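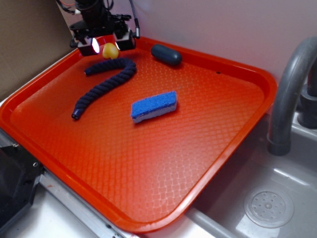 Gripper over the orange tray, sink side, finger lights on.

Adisix bench cell: gripper keeps missing on the glare side of the tray

khervieu_h
Posted 12 March 2020

Second thread on this cell, the first one drifted into a fight about suction cups. Same setup as before: parallel gripper, lights in the fingers, fixed camera off to the side, textured tray next to the sink. Picks near the top left are fine. Picks toward the lower middle are not. Over the last run I had 9 misses and all but 2 were in the lower half of the tray.

Malberg support told me to recalibrate the camera. I did. Then they told me to do it again. I am not convinced they read the ticket.

Before I spend another evening on the checkerboard, has anyone here fixed this kind of thing some other way?

Huguette

fboyer
You've got your answer in the photo. Look at the floor of that tray down toward the sponge, it's washed out. Diamond texture plus glare is about the worst background you could hand to a vision system. Change the tray. Matte, gray, done.

khervieu_h
I can't just change the tray, the whole set of recorded positions is on that one. Also the sponge isn't the one that gets missed. It's the rope.

fboyer
Then the rope is your problem and the tray is your other problem.

odette_l
I'd like to know how "missed" is being counted before anyone buys anything. Does the gripper close on air, or does it close on the rope and drop it? Those are two separate faults. The first could be vision. The second is finger pads or closing force and you can calibrate until May without touching it.

khervieu_h
Fair. I went back through the log. Mostly it closes on air, high and a little to the left. A couple of drops, which I had lumped in.

odette_l
High and left every time, or just on average? An average will tell you anything you want to hear.

khervieu_h
Every time, as far as I can tell from the log. The amount changes.

Killian_Mallet
Has nobody asked about the tray itself? Its lower right corner is hanging out over the sink. Press on that corner with one finger and see if the opposite side comes up. If it rocks, your floor height is wrong by a different amount depending on where the fingers land, and no camera routine is going to know that.

fboyer
A tray that size doesn't rock because a corner is off the counter. The weight is on the counter.

Killian_Mallet
Depends what's under it. There's a metal strip running along the lower edge in her photo and I can see screw heads on it. If the tray is sitting partly on that and partly on the countertop, it isn't flat. I had this on a Byun table with a loose shim and chased it for 11 days. Swapped the camera mount and both cables before I put a level on the thing.

fboyer
Maybe. I still say glare. You don't get a left offset from a rocking tray.

odette_l
You could get one from a tray that slides, though. Is it fixed down with anything?

khervieu_h
It is not fixed down. It has rubber feet. Had. I just flipped it over and one is gone.

Killian_Mallet
There you go.

fboyer
"There you go" is a bit early. One missing foot and we're closing the thread? Put the foot back, change nothing else, and run the same picks again with the same objects. If the lower half is still bad you owe me a matte tray.

erlinda_cab
While you have it apart, dress that cable. I mean the thin gray one with the metal connector curving off to the right of the gripper. I don't like how it sits. If it touches the rim when the wrist comes down low you'll get a shove sideways, and it'll look exactly like a bad calibration. Two ties higher up, leave slack at the wrist, then jog through the lowest position by hand and watch it the whole way down.

khervieu_h
It has never caught on anything while I was watching.

erlinda_cab
How often are you watching the lower picks from the right side?

khervieu_h
Never. The stool is on the left.

odette_l
Please do these one at a time. Foot first, run, write it down. Then the cable, run, write it down. Then turn the finger lights down if you must, since Fabrice won't sleep otherwise. If you do all three tonight and it works you'll have learned nothing and it'll come back.

fboyer
I sleep fine. But yes, lights too.

Killian_Mallet
And wipe the contact faces before you start. Cheap alcohol wipes are fine, skip the Vustero cleaner, it left a film on mine.

khervieu_h
Ok. Foot is glued, clamp on until the morning. I'll run the rope picks only, 9 from the lower half, and post the offsets instead of my impressions of them. Not touching the calibration, whatever Malberg says.

odette_l
Post the drops separately.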